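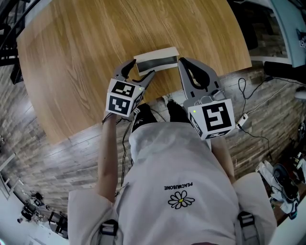
**Prodenance — packing room meeting, 2018-11-26**

Present: Eliécer Restrepo (chair), Mulugeta Sisay (notes), Dana from orders, Theo, Priya
Apologies: Lorna, at the dentist
Started late, Theo on the phone with the courier

**Last minutes**

Approved. One fix — the tape order went to Distix, not Nirkinier. My mistake.

**Matters arising**

- Shelf brackets: up, both walls. Theo says don't put the full cartons on the top one yet, wants to look at the left side again.
- Door closer still slams. Eliécer has written to the landlord again, no answer.
- Label printer back from repair. Prints fine, feeds crooked if the roll is nearly out. Change the roll early.

**Carré boxes**

Main item. The small white box with the dark gray band is now what everything Carré goes out in. Old brown ones to be used up on samples only.

Count from Theo, done this morning: 381 on the shelf, flat. 900 on order with Nirkinier. Dana asked if that gets us past the holidays. Theo thinks yes if the shop order doesn't grow. Dana thinks it will grow. Left it there, Dana to come back with a number.

Band position. Priya brought up that some boxes are getting folded with the band to the back, so when the customer lifts the lid they're looking at plain white. Agreed the band side is the front. Band faces the packer the whole time the box is on the table, label goes on the underside, never over the band. Mulugeta to write this on the card over the tape shelf.

Marks. The white shows everything. Thumbprints mostly, some gray smudge off the tape gun. Discussed gloves. Priya has tried the cotton ones and can't get the insert in with them on. Theo suggested just washing hands more and wiping down the tape gun at the start. Going with that until the next meeting, Priya to keep the marked ones in a seperate tray so we can see how bad it is.

Inserts. Still a hair too long, lid bows up at one end. Eliécer has a sample of the shorter one from Nirkinier and passed it round. Fits. Price the same. Agreed to switch when the current pack of inserts runs out, not before.

**The table**

Long one. The new table has been in since July and we've never settled how to use it.

For: everybody likes the height. The rounded edge is easier on the forearms than the old bench, Priya in particular. Enough room for one person to work without knocking things off.

Against: curved edge means you can't line a carton up against it. Theo has been squaring things by eye and it shows. Suggested a strip of masking tape across the top as a straight line. Eliécer not keen on tape on the wood, asked if it lifts the finish. Nobody knew. Try it on the underside first — Theo.

Cutting. There is a knife mark in the top already. No name asked for and none given. Rule from today, no cutting straight on the wood, use the green mat. The mat lives on the hook, not under the cartons.

Clear top. Eliécer wants the tabletop bare except for the box being packed and whatever is going in it. Tape, scissors, pens, mugs all go on the side shelf. Dana said this is fine in theory but the side shelf is full of returns. See next item.

Second table? Dana asked. Eliécer says no money before spring. Priya says no floor either unless the rack moves. Dropped.

**Returns**

9 on the side shelf, oldest has been there since before the table came. Dana has the paperwork for most of them. Two have no slip at all and no name inside. Dana to go through her emails.

Agreed:
- returns get a crate of their own, by the door, labeled
- opened within 2 working days
- box goes to recycling even if it looks OK. Mulugeta argued for reusing the clean ones for samples, voted down, fair enough

**Floor**

Quick one. Gray-brown planks look clean when they aren't. Bits of tape backing everywhere, and Theo slid on one with a full carton. Not hurt, carton not dropped. Broom to be kept in the packing room and not borrowed for the yard. Sweep before lunch and at close. Priya asked for closed shoes only at the table, agreed, no sandals next summer either.

Also asked for a standing mat on the side where people work. Eliécer has seen one in the Distix catalog. Dana to check if it can go on the same order as the tape, saves a delivery charge.

**How we pack — quick run through**

Eliécer asked for this to be minuted so Lorna has it:

1. Box in the middle of the table, not at the edge
2. Band toward you
3. Insert, then product, then card on top, printed side up
4. Both hands on the box to close it, one at each end. Pushing from one end is what creases the corner
5. Turn over, label on the underside
6. Into the carton on its long side

Theo thinks step 6 should be flat for the top layer. Eliécer to pack one of each and ship them to himself, will report.

**AOB**

- Heater. Stays off overnight, was left on again.
- Dana on leave next week, orders go to Mulugeta. Mulugeta would like a handover note this time please.
- Priya asked who is buying the packing tape with the fish on it. No answer. It's not to go on Carré cartons.
- Radio. Not discussing it again.

**Actions**

| Who | What |
|---|---|
| Theo | Tape test on underside of table; look at left shelf bracket |
| Dana | Order forecast for boxes; slips for the returns; standing mat; handover note |
| Priya | Tray for marked boxes; find a crate for returns |
| Mulugeta | Card over tape shelf; copy of these to Lorna |
| Eliécer | Confirm shorter insert with Nirkinier; test cartons; chase landlord re door |

Next meeting same place, after the box delivery is in. Theo to tell everyone when taht is.

M. Sisay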